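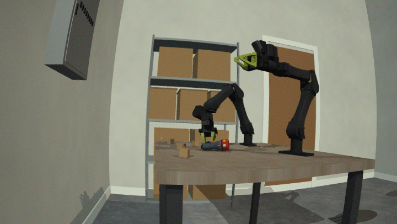

Can you still get parts for an old Kaijage wood stove?
For most models, you can again. Tremico has started casting grates, firebricks and door frames for them, and the first batch is on the shelf now.

I've been waiting to write this one up since March, when I first heard a rumor about it at the counter and didn't quite believe it. If you heat with a Kaijage you already know the problem. The original foundry shut, the leftover stock got picked over, and ever since then we've all been trading cracked grates like baseball cards. I have one in my own kitchen (the smaller box, with the side loading door) and I've been nursing the same baffle plate through winter after winter with furnace cement and crossed fingers.

So I called up Tremico and got Mwajuma Gachanja, who runs the casting side. She told me they bought the old wooden patterns at a farm sale, found half of them warped, and had to remake those from good used parts that customers mailed in. "The door frames were the worst," she said. "Every one we measured was a different shape from the heat."
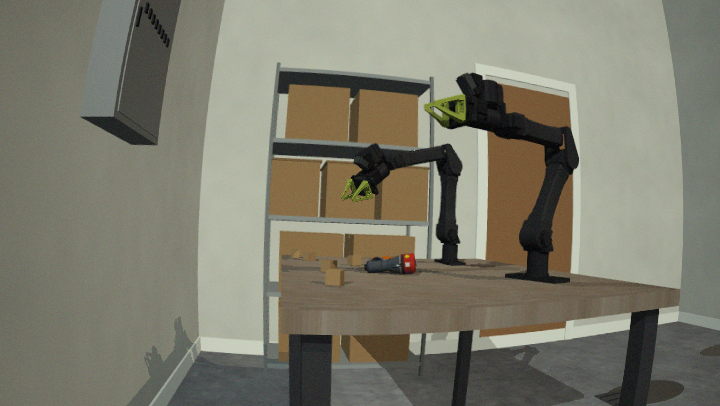 Lina Zoubi

Tue 11 October

What you can order right now is the main grate, the brick set and the door frame. The baffle plate isn't ready, sadly for me. Mwajuma wouldn't give me a date on it and I did ask more than once! Glass was never really the trouble, as any decent stove shop will cut you a piece if you bring in the old one.

The part numbers have changed, so please don't go by the one stamped on your old casting. The grate for the big firebox is 2941, and it fits the early and late versions both. The small firebox grate has a different lug at the back and comes in 2 lengths, so measure yours across the bottom before you call. Mine turned out to be the short one, after I'd been telling everybody it was long.

Senan Coughlan over at Dredow Hearth will be carrying the full line and doing the fitting for folks who don't want to wrestle with it themselves. He's booking rebuilds already and says he has 3 openings left before the first hard frost, and after that you're looking at the new year. He'd like a photo of the stove with the door open and another of the plate on the back. If your stove has the water jacket, tell him that up front, he needs to bring a second person for those.

I asked him if it was even worth rebuilding one when you could buy new. He laughed and said it depends on the back wall of the firebox. If that's sound, go ahead. If it's cracked clear through, he'd rather sell you the Floterus he has on the floor than take your money for a grate. Fair enough, I guess, though I'd have a hard time seeing mine go down the driveway.

Prices I don't have in full yet. Dredow is putting the list up at the store once the second shipment is in, and shipping on the brick sets is going to sting a little because they're heavy. If you live close enough, pick them up. Saturday mornings are best, the side door by the woodpile.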